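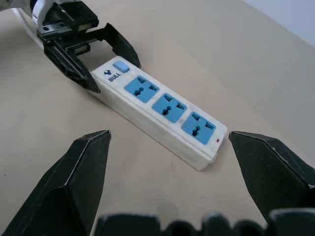
The school bond failed again and I have thoughts

Well, the bond went down. If you live outside Clallville you probably didn't hear a peep about it, and if you live inside Clallville you've heard nothing else since the yard signs went up in September. Final count was 3,550 against and 2,758 for. I stayed up refreshing the county results page like it was a World Series game, and by ten thirty it was pretty clear which way things were headed, so I ate some cereal and went to bed mad.

I voted yes. I'm telling you that up front so you can adjust for it. But I've spent the days since then talking to people who voted no, including my own brother-in-law (over his own chili, so I had to be polite), and I don't think the story is as simple as "people are cheap."

Quick background for the out-of-towners. The bond would have paid for a new roof and heating at the middle school, plus an addition on the high school with a second gym. It also had a piece in it for buying the old Clorkik plant out on Indley Road and turning it into a bus garage. That last part is where it all went sideways, if you ask me.

People have Feelings about the Clorkik plant. My dad worked there for years, and so did half the dads I grew up with. When it closed, the town was promised a business park, then a community college branch, then I think a brewery? None of it happened. So when the district stood up and said trust us, we'll buy it and it'll be great, you could feel the whole room lean back in its chairs. I was at that meeting. The superintendent had a slide show and he never once said what the cleanup would cost. A woman behind me asked him straight out and he said those numbers were "still being refined." Oh boy. I wrote that down on my hand.

The mailers didn't help either. I got 3 of them from the yes side in one week, all glossy, all with the same smiling kids, and I still couldn't tell you from any of them what my own taxes would have gone up by. The no side sent one ugly photocopied sheet with a number on it in huge type. I think the number was wrong! I went through the math at my kitchen table and got something a good bit lower. But it was a number, and people could stick it on the fridge.

I ran into Takumi Kinoshita at the hardware store on Wednesday. He coached my oldest in rec basketball and he's lived over in the Smadi neighborhood forever, and I'd have bet money he was a yes. Nope. He told me he'd have voted for the roof in a heartbeat, and the heat too, but he wasn't going to vote for a bus garage to get them. "Why was it all one question?" he said, and I stood there holding a bag of furnace filters and had no answer for him.

It's a fair thing to ask. Other districts split these things up. Our neighbors to the south put 2 separate questions on their ballot a few years ago, repairs on one and the fun stuff on the other. Repairs passed, fun stuff didn't, everybody grumbled and the kids got new boilers. I'd have taken that deal. I'd take it tomorrow.

What bugs me most is that the middle school roof doesn't care how anybody voted. My youngest has math in one of the rooms at the back, and when it rains hard her teacher moves the desks over to the window side and puts the recycling bin under the drip. My daughter thinks this is kind of fun. I do not think this is fun. There's a whole winter to get through and the district already said the emergency money is for emergencies, as if a recycling bin full of rainwater were some kind of lifestyle choice.

Also, turnout. I know, I know, everybody complains about turnout. But it was a November ballot with almost nothing else on it, and the polling place at the fire hall was so quiet when I went in that the poll workers were doing a jigsaw puzzle (a lighthouse, they were missing a lot of sky). I have friends with kids IN THE BUILDING who forgot. One of them texted me the next morning asking when the election was. I love her very much and I had to put my phone in a drawer.

The school board meets again the week after next, seven o'clock, in the high school library, and there's supposed to be time for public comment at the start. I'm going to get up and ask for the roof and the heat by themselves, on the spring ballot, with the real cost per house printed on the first page. If you voted no and that's something you could live with, please come say so out loud — they've heard plenty from people like me already. Park on the side by the tennis courts, the front lot fills up when there's a wrestling practice.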